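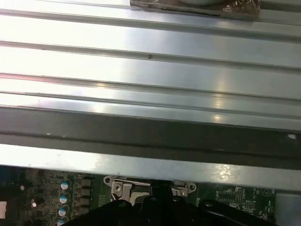

Norna Workshop, Electronics Recovery and Automation Team

1/ We've rewritten our house rules for robot work on open computer boards. A few people at other shops asked for them, so I'm putting them up as a thread. Mostly motherboards with big metal heatsinks over them, and a gripper working close in.

2/ The old rules ran to 32 pages and lived in a binder. The new ones fit on 4. Anything specific to one board goes on the job card.

3/ Power first. Board unplugged, supply disconnected and tagged before the arm is enabled. The person who tags it is the person who removes the tag. No swapping halfway through a shift.

4/ Approach height is set from the tallest part on the board, and you measure it. Capacitors stand up higher than people remember, and a row of them right beside a heatsink is the first thing a finger will catch on the way in. Chokes can sit partly under the metal, so check those from the side.

5/ Speed near the board is the slow setting, full stop. We had two settings called "slow" on the Vola controller until July. Now there's one, and the other has been deleted.

6/ Keep-out zones. The CPU socket and its bracket are a keep-out zone unless the job card names them. Latches and levers are included. If a finger has to pass over the socket to reach something else, the card has to say so and give the height.

7/ Bare metal is hard on cameras. Ridged heatsinks throw glare, and half the surface can wash out to white. Rule: if you can't follow the ridges all the way across on the wrist view, you don't start. Move the lamp, look again. Turning the exposure down and hoping is not a fix.

8/ Wrist camera alone isn't enough to confirm clearance either. At close range the gripper covers the part of the board you most want to see. Use a second view from the side, or have someone standing there with a hand on the stop.

9/ Specks and flecks on the metal get logged before the run, even tiny ones. Otherwise you end up arguing later over whether the gripper left a mark.

10/ Foil and tape stay where they are. If something is wrapped, the arm does not touch it until a person has checked what's under the wrapping and written it on the card.

11/ Static. Mat grounded, wrist strap on for anyone reaching in, finger pads tested at the start of the shift. Lambert bench has its own tester, Losa bench borrows it. Please return it.

12/ Stops. Anyone can hit stop and no reason is needed. The run log is up to 1,796 entries and the stops are the most useful part of it to read back. Write down what you saw, in your own words.

13/ Still open: whether the side view should be mandatory for inspection runs with no contact. I think yes. We're going over it Tuesday and I'll add the wording here once it's settled.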